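4.2 Comparison of Hand-Held Gripper Units on Deformable Items

The second part of the study compared two versions of the hand-held gripper, referred to here as the Coster unit and the Londov unit, on garment handling. Both versions share the same handle geometry and trigger travel. They differ in the shape of the jaw tips and in the spring that returns the jaws to the open position. The Stomel controller used in Section 4.1 was kept for logging, with the sampling interval left unchanged.

Each operator worked in pairs of units, one per hand, and completed 200 trials with each version. A trial began with the garment placed on the cloth in an arbitrary state and ended when the operator released both jaws. Operators were told to grasp the garment only with the jaws and to keep their fingers on the handles throughout. Sessions were held at a shared table so that more than one operator could work at the same time. Trials in which the logging clock drifted by more than 500 ms between the left and right units were discarded, leaving 2,298 trials for analysis. 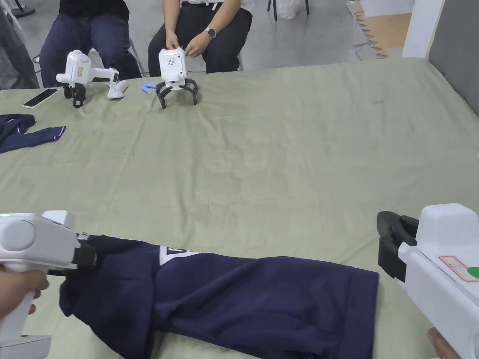 Figure 3. Two-handed work on a navy-blue garment with hand-held grippers. The jaw of the left unit holds one end of the fabric. Further units are at the far side of the table.

The two versions performed alike on single-layer edges. Differences appeared where the fabric was bunched or where a hem had folded under itself. In these cases the narrower tips of the Londov unit entered the fold more easily, but they also released the fabric more often when the second hand began to pull. The Coster unit required more attempts to obtain the first grasp - mostly at thick seams - and held the fabric more securely once closed. Printed areas of the garments were harder to grip with either version, and operators tended to move the jaws toward plain fabric after a first failed attempt.

Ratings of hand fatigue were collected after each block, following the form developed by Ruangrit for the earlier Suwannarat trials. The stiffer return spring of the Coster unit was rated less comfortable in the later blocks. The effect was stronger for the non-dominant hand. A revised spring is scheduled for testing in September, and the present results should be read as applying only to the units in their original form.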